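About Valtus

Valtus records demonstrations of everyday household and back-room work so that robots can be trained to do it. A person guides the arm, the arm does the job, and every joint position, gripper opening and camera picture is saved along the way. Our customers are companies and university labs that build robot software and need a lot of clean recordings of ordinary tasks.

We started in the Prirnden building with one arm, one desk and a box of dish towels. The towels were meant to be a warm-up before we moved on to parts sorting. Two of our first three customers asked for more towels, and laundry has been the largest share of our work ever since.

What we do

Most of our recordings are made by remote control. The operator holds a pair of handles that match the arms, watches the camera feeds on a screen, and works through the task at a steady pace. When the operator closes a handle, the gripper closes. We also teach by hand, where the operator stands next to the arm, takes hold of it and moves it through the motion. Hand teaching is better for short, exact moves such as pressing a button or seating a door latch. Remote control is better for anything long, and for anything with cloth in it.

A session is planned as a list of tasks with a start state and an end state for each. For laundry, a start state might be "basket on its side, one item at the back." The operator resets to that state between takes, with small changes to where things lie. A model that has only seen a shirt in one spot will go on reaching for that spot.

Laundry work

Our laundry tasks are picking cloth out of baskets and bins, loading and unloading front-loading machines, sorting, and flat folding. We record them with ordinary baskets and full-size machines, and we leave the usual clutter where it is. Cords, bags and other baskets stay in view. Customers who want a bare background can order one, but few do.

Cloth is hard to teach. It folds over itself, it catches on basket slots, and two pieces can look like one. Our operators are trained to go in slowly, take a small pinch near a ridge, lift a short way, and pause before carrying the item out. The pause gives the person checking the recording a clear moment to see whether the grip held. Takes where the cloth slips are kept and marked as slips. Several customers train on those as well.
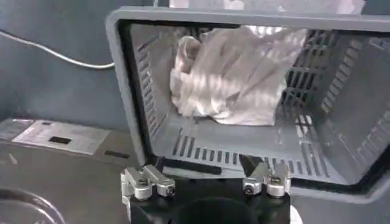
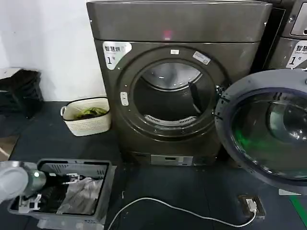
Each recording is made from more than one viewpoint. A camera at the wrist gives a close look at the fingers and whatever they are reaching for, and a camera at head height takes in the machines and the floor. The streams are matched in time before delivery, and we throw out any take where they drift apart.

How we train operators

New operators spend 19 days in training before any of their work goes to a customer. The first week is spent on rigid objects such as cups, boxes and lids. Cloth comes next, then doors and drawers, and then full tasks from start to finish. During training each operator also spends time as a checker, watching other people's takes and marking the points where a grip starts, holds and ends. We have found that people drive better after they have checked a few hundred takes.

An operator works for 45 minutes and then changes over to checking or resetting. Driving two arms through a screen is tiring, and tired driving shows up in the data as small, jerky corrections. Shifts are planned around that.

We don't pay by the take. We tried it during our first year and got faster takes that were worth less.

Where we work

Our main site is in Clakudby, on the ground floor of the old Sitompul warehouse, where we have 9 recording stations. Each station has its own table, its own set of cameras and its own shelf of props. The large appliances are shared. Full-size machines can't be moved in and out every day, so appliance tasks are booked in blocks, usually a week at a time.

We also record on customer premises when the task depends on a particular room or a particular machine. Before a job like that we ask for a floor plan, the door widths and the position of the nearest outlets. Setup takes one day and we don't record on it.

What customers receive

A standard order is 600 takes of one task. It comes with:

Time-matched video from every camera at the station
Arm and gripper positions for the full length of each take
A short written description of the task in plain words
Start, end and grip marks, checked by a second person
A list of rejected takes, with the reason for each

Our task library now holds 165 tasks that can be ordered as they stand. New tasks can be added. We normally run a pilot of 20 takes first so that the customer can look at the camera angles and the pace before we record the rest. Changes after the pilot are included in the price. Changes after the main recording has started are quoted separately.

Privacy and materials

Nothing we record on our own site contains customer clothing or personal items. The garments, towels and bedding are bought for the work and retired when they wear thin. At customer premises, we agree in writing what may appear on camera, and we review the recordings against that agreement before they leave the building.

Working with us

We hire operators and checkers twice a year, in March and September. No background in robotics is needed. Past operators have come from sewing, dental assisting, forklift driving and restaurant kitchens. Applicants are invited to a two-hour paid trial, where they drive an arm and check a short set of takes.

For orders and site visits, use the contact form and tell us the task, the number of takes and the type of arm you plan to use. Visits to Clakudby are possible on most mornings between 9:30 and noon. Wear closed shoes.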